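Riltell Forum > Workshop and Hobby Room > Benches and surfaces
Topic: Paper and tape grid on the work table, is it worth the trouble?

plankton_b
Posted Jun 30, 2025
Hello all. I am writing here for the first time, please be patient with my English.

I have a work table which I wanted to protect, and I also wanted to have separate fields for small parts. When I have everything in one heap I always search for the same piece. I bought a roll of brown paper from Hikano, 800 mm wide and 40 m long. The table is 620 mm deep, so one width of paper covers it and there is enough left to fold under. Then I made the grid with blue masking tape, lines in both directions, and the fields came out quite large.

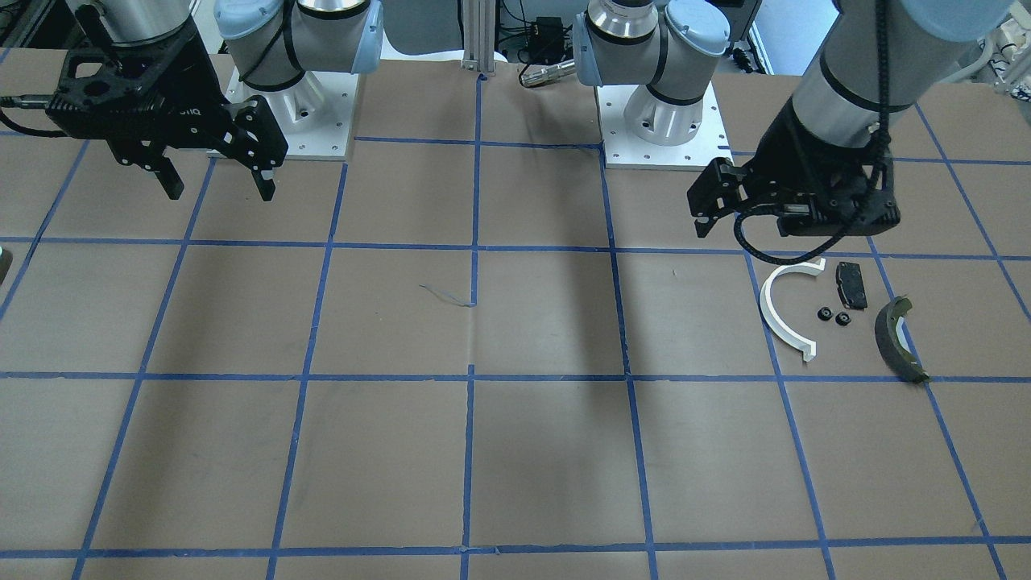
Brown paper, blue tape, and the parts to the right of the middle.

Now my questions. First, is it normal that the tape lines are a little wavy? I pulled each strip from one side to the other and pressed it down with a cloth. Second, are such large fields useful, or should I divide them again? Third, how often do you change the paper? I would like to hear from people who have used something like this for a longer time.

oldvarnish
Wavy is normal if you pull the tape tight. It stretches, you press it down, and then it creeps back. Let it come off the roll with no tension and tack it at both ends before you press the middle. Draw the line in pencil first.

Size of the fields: leave them. I went small once and my hands were always across the border of two of them.

tin_lid
I'll disagree with the whole thing, sorry. Paper tears, tape leaves an edge, and anything small stops at the edge or tucks itself against it. A Hattar mat costs more but you wipe it and you're done. I've had mine since December and it looks the same as when it came.

plankton_b
Thank you both. I did not use a pencil, only my eyes and a long ruler at the beginning of each strip, so this explains something.

To tin_lid: I understand the argument, but a mat in the size of my table is too expensive for me, and the paper I can throw away when there is glue on it. The edge of the tape I do not feel so much. A bigger part like the white half ring does not care about it.

I looked again from near and the waves are not my only problem. One strip has a small torn place, and where two strips cross the edges are a bit ragged.
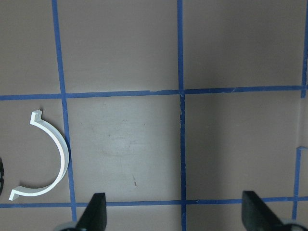 So I am thinking if I should pull off the crossing strips and put them again, or if this will only damage the paper. I tried it in a corner with a short piece and the top layer of the paper came up with the tape. Maybe I was too quick.

oldvarnish
Too quick, yes, or the tape has been down too long. Fold it back flat on itself and pull slowly. But on brown paper you will nearly always lift some fibres. I wouldn't redo it for a ragged crossing. Put a fresh bit of tape over the torn place and carry on until the paper needs changing anyway.

marrowfat
Cut the crossings with a knife next time instead of tearing. Lay the tape over a steel ruler, one light stroke. Light! The table is under there.

tin_lid
And there you have it, a knife on the table you were trying to protect. Mat.

marrowfat
Cut it before you stick it down, then. I thought that was clear, but reading it again I see it wasn't.

plankton_b
I have scissors, so I will cut it with scissors and the table is safe from both of you.

Nobody has answered about changing the paper. I have plenty on the roll, but making the grid again took me 40 minutes and I do not want to do it every week.

hedgeward
I change mine when I can no longer read my own pencil notes on it. Could be a month, could be longer. The second grid goes faster than the first if you mark the edge of the table where each line starts. I put small dots of paint on the underside of the lip and never have to measure.

One more thing, check your tape. The Virnance one I had dried out and came off in little flakes after a summer by the window. The cheaper one from the same shop was fine.

oldvarnish
Funny, I have had the opposite with Virnance. Mine peels clean every time. Perhaps it was the sun.

hedgeward
Perhaps. It's a south window and it gets very warm in there.

plankton_b
The dots are a good idea, I will do this with a marker. For now I keep the large fields and repair only the torn place. I will write again when I change the paper.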